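Deltine Invites Town to Hand Over Its Empties, Promises Not to Judge
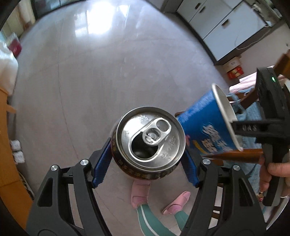 Deltine, the beverage packaging recycler, will open its Trarkari drop-off site in April, giving residents a place to take the cans now living in their garages. The site will accept aluminum drink cans of any size, brand or degree of regret. Tabs should stay on. A can with its silver pull tab still attached to the lid is exactly what the sorting line likes to see, and years of patient tab-snapping for causes unknown may now come to an end.

The site has room for 3000 bags, which Deltine considers ample and which anyone who has attended a Trarkari street fair may consider optimistic. Cans can be crushed or whole. Soup is not a beverage for these purposes, however it was consumed.

Residents will receive 2 cents per can, paid as credit at Negi grocery stores. More than 200 households have already signed up, and 47 have asked whether they can bring a neighbor's cans. They can, preferably with the neighbor's knowledge.

Hauling will be handled by Wuvis, whose trucks will leave the site at 6 a.m. The company describes them as quiet. Residents of the street behind the site have been sent earplugs.

Sign-up forms are available at the Negi customer service desk, next to the lottery tickets, which pay less reliably.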